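About Bundero

Bundero runs a suturing skills lab in Blackburn. Courses cover basic wound closure on tissue pads, from needle handling to knot security, and are open to students, nurses and early-career clinicians. The lab was set up by Mohcine Abdel Hamid, who still writes the course notes.

The basic course lasts 4 weeks. Participants begin with the simple interrupted stitch and stay with it until spacing and bite depth are consistent. Each stitch is tied and trimmed before the next one is placed, so a fault in one can be corrected without disturbing the rest of the line.

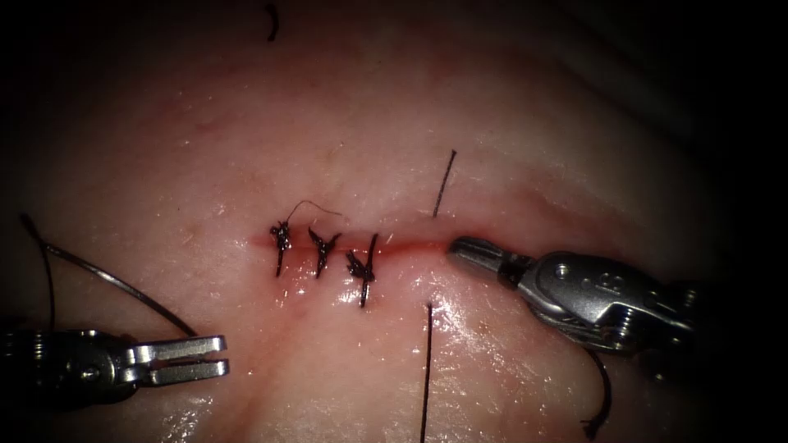 Interrupted stitches in black suture on a tissue pad, with a further stitch being placed.

Closures are reviewed against a 36-point sheet. Edge contact, knot position and the length of the cut ends are marked separately — a tidy knot does not make up for a gap in the wound line. Groups are limited to eight.

The intermediate course, Drindier, adds mattress and running stitches. It starts each May and requires the basic course or equivalent experience. Course notes and the marking sheet are available from the lab office on request.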